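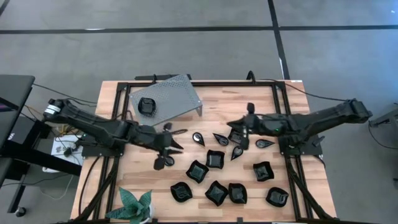 Sorting and Stacking Small Black Dishes

Podenow Kitchen Notes > Table and Tidying
Updated 2024-07-13

I love small dishes. Sauce dishes, dip dishes, the little teardrop ones that hold exactly one spoonful of something good! What I don't love is opening a cupboard and finding them all tipped into each other, so every few months I get the whole lot out on a butcher-block table and start over. It's a surprisingly happy job, and you end up with shelf space you forgot you had.

These steps work for any mixed set, but I've written them with glossy black dishes in mind. They look wonderful with food in them and they show every fingerprint.

What you'll need

A clear stretch of table, light-colored if you have the choice
A raised metal rack or riser with holes in it
Two soft lint-free cloths
Dish soap and warm water
Felt or paper liners (coffee filters are great)
A shallow tray or drawer for the finished stacks

Step 1: Spread everything out

Put the dishes down with space between them, right way up. Don't stack yet! You want to see the outline of each one. Black on pale wood is perfect for this: a teardrop reads as a teardrop from across the room, and a round dish can't hide behind a square bowl. On a dark counter, lay down a white dish towel first.

Step 2: Give the bowl a place of its own

Square bowls with rounded corners are the bullies of the cupboard. Everything slides into them and then nothing comes out. Set yours up on the riser before you touch the small pieces. In the photo the black square bowl is already up on the perforated platform, and the wood is left for the teardrops and the other small dishes.

If your riser has bent legs, press lightly on each corner to check that it sits steady. Mine rocked until I turned it a little, and it has lived at that angle ever since.

Step 3: Wash, then look again

Warm water, a little soap, a soft cloth. Skip the scrubbing pad, which leaves gray swirls on a shiny black surface. Oil likes to collect in the narrow end of a teardrop, so wrap the cloth around a fingertip and work it right into the point.

Let them drain upside down on the riser in batches (move the bowl over a bit), then buff with the second cloth. Give them 20 minutes of air before you buff and you'll get far fewer streaks.

Step 4: Group by shape

Shape first, size second. I used to do it the other way and always ended up with one wobbly tower. Slide the teardrops together with all the points facing the same way, then the rounds. Pick up each dish by the wide end, with your fingers on the outside edge, and the shine stays clean.

Anything chipped gets pulled out now. A chipped one can hold paper clips or seeds, so I keep a box for those.

Step 5: Stack with liners

Put a liner between each pair. For teardrops, fold a coffee filter in half and tuck the fold toward the point. Keep the stacks low. Mine go four high in the drawer and never higher, and I can lift a whole stack with one hand.

My set is mostly from the Wullden range, which nests closely, with a few older Prultham pieces that don't. If yours are mixed like that, stack each kind by itself even when they look the same from above. The curve underneath is what matters.

Step 6: Put them away

Bowl at the back, rounds in the middle, teardrops in front with the points facing in. I use a tray 400 mm wide in a 600 mm cupboard, and the gap beside it takes the riser standing on its edge. Measure yours before you buy a tray. I didn't, back in May, and now I own a very nice tray for seedlings.

A few extras

For a dinner, set the teardrops in a ring with the points toward the center and a small round dish in the middle. It looks like a flower and takes a minute!

Butcher block will spot if wet dishes sit on it too long, so wipe it down between batches.

Next up in Table and Tidying: oiling a wooden tabletop, start to finish.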